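旧金属周转箱清洁与小件整理步骤

金属周转箱用久了，底面会发花，内壁会挂上黑印，箱底和内壁交接的那条缝里还会积一道深色的脏东西。箱子本身一般没坏，清理一遍还能继续用很多年。本文写的是敞口、四壁向外倾斜的灰色金属箱，放在木台面上操作的做法。尺寸小一些的箱子步骤相同，用量自己减。

整套做下来，不算晾干的时间，大半个上午够了。如果箱子上有油，另加一次脱脂。

准备的东西

中性清洁剂，我用的是 Negi 的浓缩型，瓶盖上有刻度。别的牌子也可以，看清标签上写的是中性就行，强碱和含氯的不要用。

软毛刷一把，旧牙刷一把。牙刷专门对付箱底的接缝。

棉抹布 6 块。两块湿擦，两块过清水，两块擦干。颜色最好分开，擦过清洁剂的布不要再拿去擦干。

塑料刮片一片，用来铲胶印和标签残留。金属刮刀会在箱底留下新的划痕，不建议用。

包装纸或牛皮纸，铺在台面上，面积要比箱底大一圈。

小盆一个，调清洁剂用。

橡胶手套，薄的那种。旧箱的上沿有时有毛刺，空手摸容易划伤。

敞口的小杯子或小碗若干，后面分小件的时候用。塑料的比玻璃的省心。

第一步：清空并检查

把箱里的东西全部取出来。小零件先放到托盘里，不要直接堆在台面上，木台面有缝，螺丝和垫圈掉进去很难找。

空箱拿到亮处看一遍。主要看三个地方：上沿有没有卷边或者裂口，四个内角有没有开焊，箱底有没有锈穿。上沿轻微的磕碰不影响使用。内角开焊的箱子可以装轻东西，不要再装金属件。锈穿的就不必清理了，直接换掉。

箱底的浅色擦痕是正常磨损，物件在里面来回拖出来的，洗不掉，也不用去洗。第一次清理的人常常把擦痕当成污渍，拿钢丝球使劲擦，结果把表面擦得更花。判断方法很简单：用指甲横着刮过去，没有东西掉下来，颜色也不变，就是磨损。

小圆点要分开看。摸上去平的，多半是渗进去的污点，后面用湿布敷一下再处理。摸上去有颗粒感，手套上沾了红褐色，就是锈点，按第四步的办法做。

第二步：铺纸，固定位置

木台面怕水，箱子底下或者旁边要垫纸。我习惯把箱子直接放在台面上，旁边铺一张牛皮纸，刷子、湿布、刮片都搁在纸上，水就不会流到木头上。要是你的台面没有上过漆，箱子底下也垫一层。

地上如果是地毯，动手之前再往下看一眼，台边正下方铺一块旧毛巾。深色地毯滴上清洁剂当时看不出来，干了以后会留一圈白印。

箱子离台边至少留出一只手掌的宽度。四壁倾斜的箱子上大下小，从侧面推的时候比直壁箱容易翘起来。

几只箱子一起清理的话，一次只在手边放一只，其余的排在后面。箱子挨得太近，刷这只的脏水会溅到那只里。

第三步：干扫

先干扫，再用水。很多人省掉这一步，灰尘见了水就成了泥，全挤到接缝里，比原来还难弄。

用软毛刷从上沿往下扫，四面内壁扫完再扫箱底，往一个角落归拢，最后倒出来。上沿的窄边也要扫，那里常会粘着纸屑、胶带头一类的小碎片。粘得紧的用塑料刮片贴着金属面推，角度放低，不要竖起来铲。

标签残胶放到这一步处理。先用温水湿布盖一会儿，等纸层软了再刮。还剩一层黏的，用棉布蘸一点食用油擦开，之后按正常步骤洗掉油。

第四步：湿擦

清洁剂按瓶身说明稀释。我那只小盆装 300 毫升温水，加一瓶盖的三分之一，一只中等大小的箱子够用。不要往箱里直接倒水，箱底积了水，接缝会泡很久，干不透就生锈。

顺序是内壁、接缝、箱底、上沿、外壁。

内壁。抹布拧到不滴水，从上往下擦，每擦两三下就翻一个面。黑色的蹭印大多是橡胶或者别的金属留下的，湿布擦不掉的话，在抹布上蘸一点小苏打，打小圈轻擦。灰色箱壁上颜色浅的地方擦过以后会显得更浅，属于正常情况，干了会匀一些。

接缝。用旧牙刷蘸清洁剂，沿着箱底边线来回刷，一次刷一小段，刷松以后马上用布把脏水吸走。积得厚的地方先敷湿布，过十来分钟再刷。接缝是整只箱子最费时间的部分，急不得。有些箱子的接缝颜色本来就深，刷两遍没有变化就可以停了。

箱底。顺着原有擦痕的方向擦，别横着来。平的污点用湿布敷，然后擦一遍，能淡多少算多少。锈点用牙刷蘸白醋轻刷，刷完立刻过清水并擦干，再抹一层很薄的防锈油。我用的是 Tundach 的小瓶装，一滴能管一个角。抹过油的地方不要放纸制品和布料。

上沿。戴着手套擦。摸到毛刺用细砂纸顺着边打两下，磨下来的金属粉用湿布粘走，不要吹。

外壁。外壁通常比里面干净，擦一遍即可。外侧如果有编号或者手写的字，擦之前先抄下来。我手里有一只从 Grustberg 库房淘汰下来的箱子，侧面写着 1892，第一次清理时差点擦没了，后来补描了一遍，现在还靠这个号对清单。

第五步：过清水，擦干

换干净的布，浸清水拧干，把整只箱子擦两遍。清洁剂没擦净，干了以后摸着发涩，还容易粘灰。

擦干用棉布，不要用纸巾，纸巾碰到粗糙的金属面会掉毛。擦完把箱子侧着靠在墙边，让接缝里的水流出来，过半小时换一个方向再靠。梅雨天或者屋里潮的时候，用电吹风冷风档沿接缝吹一圈。

检查是否干透，可以拿一小条干纸巾塞到内角里按一下，取出来没有湿痕就可以装东西了。

第六步：规划箱内位置

箱子干净了，接着想清楚里面放什么。敞口大箱最大的问题是什么都能往里扔，过一个月又成了杂物堆。

我的分法是按使用频率。天天要拿的放在靠人的一侧，偶尔用的放远侧。远侧的内壁能挡一下，小容器靠着它不容易倒。重的东西放中间，不要全堆在一头，不然搬的时候箱子会歪。

倾斜的箱壁要算进去。上口看着宽，底面实际要小一圈，买分隔盒之前量底面，不要量上口。我吃过一次亏，按上口尺寸买了 Rarnance 的分隔盒，放进去卡在半截，下不到底。退换以后改按底面的短边量，短边的一半是 127 毫米，照这个数挑的就正好。

怕磕的东西，底下垫一块薄毛毡或者防滑垫。箱底光的话，轻的小容器会跟着箱子晃动来回滑，垫上以后就稳了。垫子不要裁得和底面一样大，四边各留一指宽，方便以后掀起来扫灰。

第七步：用小杯分小件

螺丝、垫圈、夹子、橡皮圈这类小件，不适合直接撒在大箱里。专门的零件盒当然好，手边没有的话，用敞口小杯也可以，做烘焙或者做果冻的那种都行。

选杯子看三点。口要比底大，手指伸得进去。底要平，立得住。几只杯子最好颜色不同，一种颜色固定放一类东西，过几天就能记住，不用贴标签。浅色的比深色的好用，往里看一眼就知道还剩多少。

边缘带波浪的杯子比圆口的好捏，在灰色的箱子里也容易认出来。缺点是几只紧挨着的时候边缘会互相顶住，彼此要留一点空。

摆的时候口朝上，先靠远侧内壁放一只，试着伸手拿几次，觉得顺手再放第二只。一次全部摆满，后面还得重来。每只杯子装到七成为止，装满了一碰就撒。

不再用的杯子及时取出来。空杯子留在箱里，很快会有人往里放不相干的东西。
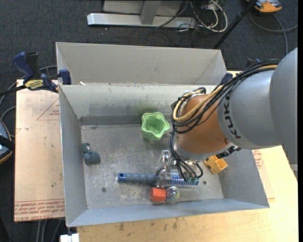
第八步：日常维护

每周干扫一次，把小容器端出来，扫完原样放回去。半年左右照前面的步骤湿擦一次，装过油件的箱子隔三个月就要擦。

箱子叠放之前看一眼上沿，有碎屑要先清掉，夹在中间会把两只箱子的表面都磨花。长期不用的箱子倒扣着放，底下垫纸，不要贴着水泥墙。

常见问题

箱底擦过以后还是一片一片深浅不匀，要不要上漆？
不建议。漆在箱底很快会磨掉，掉下来的漆皮混在小零件里更麻烦。

能不能用洗碗机？
小的分隔盒看材质，箱子本身不要放。洗碗用的药剂碱性偏强，会让金属面发暗。

小杯老是倒怎么办？
先看是不是装得太少。太轻的杯子可以在底部贴一小块双面胶泥，需要的时候能揭下来，残留用第三步的办法去掉。

白醋的味道散不掉？
清水没有擦够，再过一遍，敞开放一晚。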